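4.2 What the Owners Thought They Were Buying
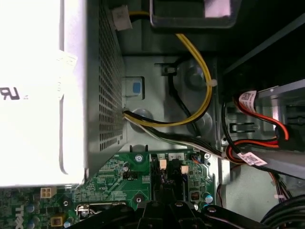 The second round of interviews took place in October, after the coaching period had ended and the invoices had gone out. The order matters. Mahmoud and Tse, in their earlier study of advisory work in small firms, asked clients for their opinions before the bill arrived and got much warmer answers than we did.

We spoke with 27 owners, all of whom had paid for a package combining monthly coaching with part-time help from an outside finance chief. Most could describe the finance half in detail: cash forecasts, a pricing review, a painful afternoon with the inventory. Descriptions of the coaching were vaguer. One owner called it "the part where I talk." Another, who runs a family wholesale business in Layug with two brothers and a cousin, said she had bought the forecasts and been given the coaching "like bread before dinner." She later extended the coaching and dropped the forecasts.

Her case was common enough to deserve a name, and we call it reversal. Of the 27 owners, 16 ended the year valuing the half they had first thought of as padding. Man and Strebel report something similar among clients of Plultano, though their owners moved in the other direction, toward the spreadsheets. We suspect the difference lies in who started the conversation. Plultano's advisers opened with goals and feelings; ours opened with receivables. Clients seem to grow fond of whatever they were made to wait for.

Price played a smaller part than we expected. Owners who paid the full fee and owners on the reduced one (see Figure 3) gave nearly the same satisfaction scores, and both groups were certain they had negotiated well.

Figure 3. Mean satisfaction by fee level. First-interview scores are indexed at 100; the second-interview score for the full-fee group is 105.

A rise of five points will not frighten anyone, and we don't want to hang much on it. Four owners in the full-fee group had renewed their contracts shortly before we called, and people who have just signed something tend to speak well of it. Mahasneh, who conducted those interviews, noted that one owner praised his adviser at length and could not remember her name.

Section 4.3 turns to the advisers, whose accounts of the same meetings were longer, more flattering and — on the subject of who had suggested the pricing review — impossible to reconcile with the above.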